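Rasico

A small server browser and match log tool for mobile battle royale custom rooms. Maintained by Moushumi Sikder. Last edited Mar 29, 2020.

What it does

Rasico keeps a list of custom rooms that hosts have chosen to share, and stores the results of matches played in them. You run it on your own machine or a cheap hosted one, point your players at the address, and they can see which rooms are open, which map is loaded, and how the last matches went. It does not connect to any game's own servers and it does not read anything from a player's phone. Hosts enter the room details, and results come in from a text file or by hand.

It began as a spreadsheet for one squad league. The spreadsheet got slow, and two hosts kept overwriting each other's scores, so the first version was written over a weekend in August to replace it.

Requirements

Python 3 and SQLite. There are no other dependencies for the basic install. The optional chart page needs a plotting library, which is listed in requirements-charts.txt.

Getting started

Unpack the archive, open a terminal in the folder and run:

python setup_db.py
python rasico.py

The server starts on the local address printed in the terminal. Log in with the host account you made during setup. If you skipped that step, run setup_db.py again with the --host option. It leaves existing matches alone.

Settings

All settings live in rasico.ini. The ones people change most:

max_rooms — how many open rooms are listed at once. Default is 8.
max_players — the player limit per room. Default is 100.
room_timeout — hours before an idle room is taken off the list. Default is 3.
theme — name of a folder under themes/. Default is arberg.
show_kills — set to no if your league scores on placement only.

Restart the server after any change. Room passwords are stored separately and should never go in this file.

Themes and backgrounds

A theme is a folder with one style sheet and any number of background pictures. The background changes each time the room list is reloaded. Arberg is the street theme, and larkeck is the plain dark one with no pictures at all.
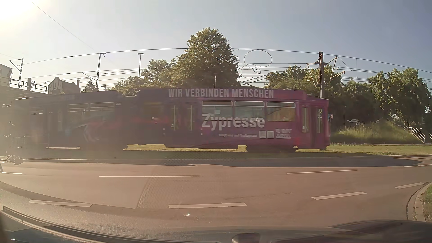
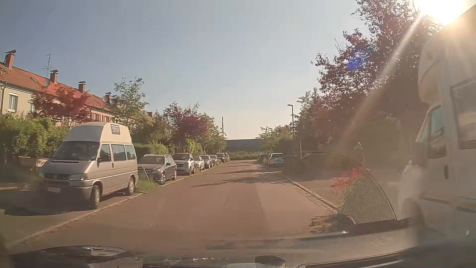 To add your own, drop JPEG files into the theme's backgrounds folder. Wide pictures work better than tall ones. Keep the files small if your players are on mobile data, as the page loads one with every refresh. Text on the room list sits in a solid box, so contrast is not usually a problem, but check it on a phone before you share the link.

Match log format

Each line in a results file is one squad in one match, with the fields separated by commas:

match id, map, squad name, placement, kills, host

Match ids can be any text as long as they are not reused. Squad names are matched exactly, so "Chowdhury" and "chowdhury" count as two squads. There is a merge command for cleaning this up afterward:

python merge.py "chowdhury" "Chowdhury"

The first name is folded into the second. Make a copy of the database before you do this. There is no undo.

Sample data

The file sample_matches.csv holds 2453 lines from the old league, with the player names taken out and squad names kept by agreement. It is there so you can try the score tables without typing in a season first. Placement is complete. Kills are missing for some of the early matches, where the host only wrote down the winner, and those fields are blank. The score tables treat a blank as unknown and leave it out of averages.

Please don't use the sample to rank the squads in it. Several changed their lineup partway through and kept the name.

Known problems

The room list does not refresh by itself in some older phone browsers. Pull down to reload.

Squad names with a comma in them break the import. Use quotes around the name, or take the comma out.

Ties on total points are sorted by name — this is wrong for most leagues, and a setting for it is planned.

If two hosts save the same match at the same moment, the second one gets an error page. Nothing is lost, but the page doesn't say so. Go back and save again.

Reporting bugs

Open an issue with your rasico.ini and the last lines of the log file. Say which browser and phone you were using. Requests for new maps don't need an issue. Add the name to maps.txt, one per line, and it will show up in the menu after a restart.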